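Plaltis Storage Tub, Square, Milky White

Every household owns a drawer of containers that once had lids. The Plaltis tub sidesteps the problem by being sold without one. It's a translucent plastic square with rounded corners, a thickened rim and no ambitions beyond holding your rubber bands, rice or loose batteries until you want them again.

The walls let enough light through that you can tell full from empty across the pantry. Telling flour from icing sugar is still up to you — we stock labels, code 1136, if you've been burned before. 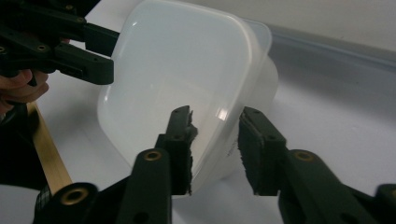 Can it go in the dishwasher?
Top rack only, and keep it away from the heating element unless you fancy a tub in a more modern shape.

The rounded corners are the bit our buyer, Uthai Phuthong, insisted on. He spent a winter digging old honey out of square ones with a chopstick and has strong views. A sponge gets right in.

Not for the microwave, the oven or the barbecue (we've had the email). The plastic will take on a tint from curry paste or beetroot, and it will keep that tint longer than you keep the leftovers.

Colour: milky white
Lid: none
Carton quantity: 30
Sold singly: yes, from the Zallbridge counter
Next shipment: March

Cartons go out from Zallbridge on weekdays. Orders of 17 cartons or more travel by pallet, so please have somewhere to put a pallet.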